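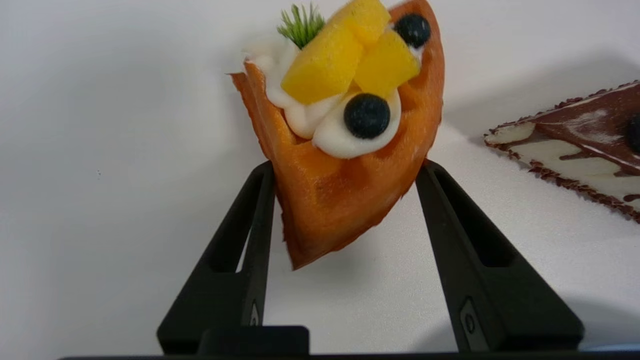

Print the Weight on the Dessert Menu

Restaurant menus describe desserts by ingredient and by adjective. They almost never describe them by quantity. A steak is listed by weight before cooking, a glass of wine by volume, and a pizza by diameter. A waffle with cream is listed as a waffle with cream. My position is that any dessert sold at a fixed price should carry its served weight in grams, printed next to the price, in the same type size.

The argument starts with what a customer is able to compare. Two cafes on the same street both sell a folded waffle with whipped cream and fruit. The prices differ by a dollar. Without a weight, the customer can't tell whether the difference reflects portion size, ingredient cost, rent, or nothing in particular. Price per unit has been posted on grocery shelves for decades, and shoppers use it without any special training. The same shopper walks into a cafe and loses that information at the door.

Whipped cream makes the problem worse because it is mostly a volume product. Cream roughly doubles in volume when whipped by hand, and cream from a pressurized dispenser expands further. Two servings of equal height can therefore differ a good deal in mass, and the eye has no means of correcting for this. Piping adds another variable. A swirl has a hollow center if the nozzle is moved in a wide circle and a solid one if it is held still. Both look generous from the side.

I kept a log of this for one month. I bought the same waffle dessert at Rolgate four times, on different days and at different hours, and weighed each one on a pocket scale before eating it. The heaviest serving exceeded the lightest by 48 grams. The price was the same each time. I don't regard this as dishonest. The counter staff were working quickly, the cream was portioned by hand, and no target had been given to them. A variation of that size is what an uncontrolled process produces.

Indira Naidu, who managed the kitchen at the Campbell tearoom until it changed owners, disagreed with me when I described the proposal to her. Her objection was practical. A printed weight becomes a promise, and a promise has to be checked. Checking takes a scale at the station and several seconds per plate, and on a busy afternoon those seconds accumulate. She also pointed out that fruit varies. A large strawberry cut in half is heavier than a small one cut in half, and cooks portion fruit by the piece.

Her points are correct, and they can be handled with a tolerance. Packaged food already works this way. The label states a nominal quantity, individual packages fall on either side of it, and the average over a batch has to hold. A dessert menu could state a nominal weight with a stated tolerance of ten percent. That doesn't require weighing every plate. It requires weighing a few plates per shift and adjusting the scoop, the nozzle, or the batter ladle when the average drifts. Many kitchens already weigh ingredients for cost control. The number exists in the back. It is simply not shown in the front.

The equipment cost is small. The Flonico bench scale I use at home reads to one gram, runs on household batteries, and fits on a shelf. Any kitchen that bakes from scratch owns something similar.

A second objection holds that weight is the wrong measure, because heavier is not better. A dense waffle can be a bad waffle. I agree that weight says nothing about quality, and I don't propose that it should. The customer judges quality by taste, by reputation, and by looking. Weight answers a separate question, which is how much food is being sold. Nobody objects to the ounces on a steak listing on the grounds that they fail to measure tenderness.

The objection I take most seriously concerns calories. Some readers will assume that a printed weight is a diet measure under another name, and that it will spoil the pleasure of ordering. Calorie counts tell the customer something about consequences. Weights tell the customer something about the transaction. A person who wants a large dessert is served by the number just as well as a person who wants a small one. The table at Janon that orders one plate to share with two forks is making a guess about size, and often ends up ordering a second plate because the guess was wrong.

I would accept a modest beginning. Start with desserts priced above a set threshold, exempt daily specials, and let small cafes write the figure on the board in chalk. The format matters less than the placement. A weight in a footnote on the last page will not be read. A weight beside the price will be.

Posted September 2024 | Contact the editor | All rights reserved | Back to top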